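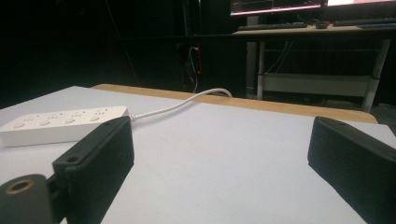
Three sets of slow rows did more for my back than a year of fast ones, Tavion Schumacher wrote to me after reading a draft of this section, and he wanted to know why I'd left rowing speed for so late in the paper. Fair point! So I've moved it up, and section 4 now starts with tempo.

4.1 Tempo on the seated row

We had 50 people do the seated cable row at the Hostcombe gym, twice a week, from September on. Half of them pulled at whatever speed they liked. The other half took two seconds on the way in and three on the way back, with a metronome app going (which drove the rest of the gym a bit crazy, I'm told). Everybody used a load they could handle for twelve clean reps, and I checked those loads again every second week.

The row mostly works the latissimus dorsi and the muscles between the shoulder blades, with a good bit of help from the biceps. When people speed up, the hips start to swing and the lower back joins in. I saw it in myself before I ever saw it in the data.

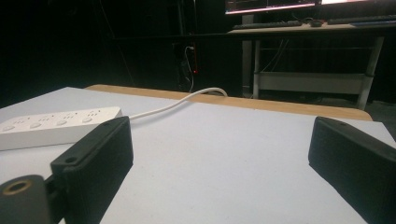

Figure 3. Photo: Ulholm Strength Study

In the slow group, the trunk moved less in nearly every set we scored. Over the whole block we scored 2499 sets, and I did far too many of those late at night with cold coffee. The free-speed group swung more as the sets went on, and the last few reps were the worst.

What surprised me was the grip. I'd expected the slow rowers to complain about their forearms giving out first, and a few did, but only in the opening weeks. After that they quit mentioning it, even though we'd put the loads up.
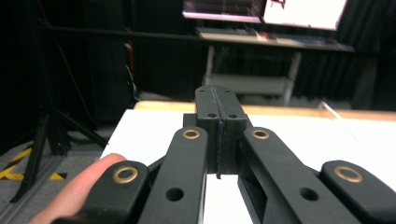

I should say something about the handle too. We started everyone on the narrow V-handle and let them switch to the wide bar if their wrists bothered them. That was sloppy of me, because the wide bar changes the elbow path and brings in more of the rear shoulder. Lund ran into the same trouble with pulldowns and ended up treating the handles as separate exercises. I didn't have enough wide-bar sets to do that, so they're left out of Table 2.

Attendance was good, by the way. More than 70 percent of the planned sessions got done, and the evening crowd was steadier than the early birds.

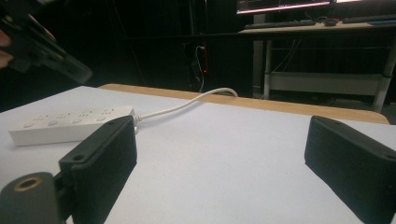

But did the slow group just get bored and stop pushing? one reader of the draft asked, and I've gone back and forth on it. Their effort scores stayed level with the other group's right through to the end, so I don't think so, though a score on a clipboard only tells you what a person feels like writing down at seven in the evening. The effort scores are split by week in section 4.2, along with the Jultetti sessions, where we tried the same tempo on a chest-supported machine.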